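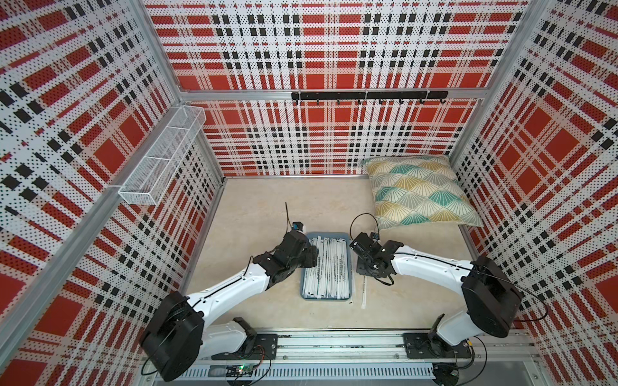

Halima Etim writes that she has now put up the same stick-on hook four times, in four different places, and that it has come down in every one of them, once into a pan of soup. She would like to know if the trouble is the hook, the wall or her.

It's the wall, Halima. It's usually the wall, and when it isn't, it's the tea towel you hung up sopping.

## Stick-on hooks

Wipe the wall with surgical spirit and leave it to dry while you find something else to do. Washing-up liquid won't do the job. It leaves a film of its own, and your hook will be stuck very firmly to that. Kitchen walls carry a fine coat of fried everything, even in houses where they swear they only steam.

Press the pad for a full minute by the clock. A minute is far longer than you think when you're standing with your thumb on a wall. Then hang nothing on it for 24 hours. I know. You bought it to hang something on.

Don't bother with:

- fresh paint (give it a month, and then don't bother anyway)
- wallpaper, unless you're tired of the wallpaper
- that chalky emulsion everybody had in the hall for a while
- anything above a hob

Tiles are good. Glass is very good. The side of the fridge is excellent, and you could have used a magnet.

## Screwed-in hooks

Find out what you're screwing into. Knock on it. If it sounds like a drum it's plasterboard, and the little brown plug that came free in the packet belongs in the drawer with all the others. Buy proper plasterboard fixings and read the weight on the box, then halve it, as the weight on the box was arrived at by someone who hangs things up gently.

Mark the first hole, drill it, fix that end loosely, and only then level the rail and mark the second. Measuring both in advance works on paper. A strip of masking tape under the drill bit stops it skating about, and an envelope stuck to the wall below catches the dust. I've never remembered the envelope until the second hole.

Long rails want a fixing near the middle as well as the ends. My first one, a Bradico, had two screws and a gentle smile within a fortnight.

## How high?

Higher than the toddler and lower than the shortest adult who is expected to do any of the putting away. If you hang aprons at a height only you can reach, you've volunteered for aprons.

In the cupboard under our stairs I put the dustpan hook at eye level, where it looked splendid, and the dustpan lived on the floor until March. Knee height sorted it.

## Wire baskets

Wire baskets are sold for everything and suit about half of it. Good for onions, clothes pegs, gloves, dusters and rolled-up carrier bags. Bad for pencils, batteries, garlic that has started to shed, and anything with a thin handle that will poke through and have to be talked out again.

A piece of card cut to fit the bottom deals with most of this. Cereal box, printed side down, replaced when it gets horrible. If the basket has dividers, give each section one sort of thing and be strict for a week. After that the household will have picked up the idea or it won't.
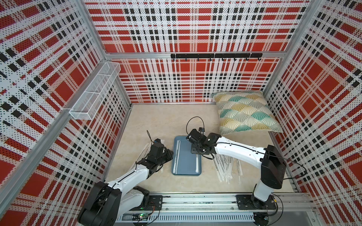
*Hook rack on the back wall, wire basket with its three compartments on the left.*

## Leave gaps

Fill a rack completely and the next coat goes on top of another coat, and by half-term you have a sort of woollen haystack with a dog lead somewhere inside. Leave at least one hook with nothing allotted to it. Somebody's hat will find it.

The same goes for jars and the shelf over the washing machine. Nithin Reddy once told me he owned 100 picture hooks and no pictures, which I think is the right way round.

## Getting things off again

For sticky pads, warm the pad with a hairdryer and pull the tab slowly **down the wall**, never towards you. Towards you brings the paint. If the tab has snapped, saw behind the pad with dental floss. Rub off what's left with a drop of cooking oil, then wash off the oil, or the next hook will go the way of Halima's.

For screw holes, push in filler so it stands slightly proud, let it dry overnight and sand it flush. Toothpaste does work for very small holes in white walls. It also yellows, and on a damp day the landing smells of mint.

## What it costs

Less than you'd spend on a cupboard. The ironmonger's in Illbridge sells mixed fixings by the scoop, and I came away with a bag that has lasted years and contains, so far as I can tell, every size but the one I need. It lives on a hook by the back door.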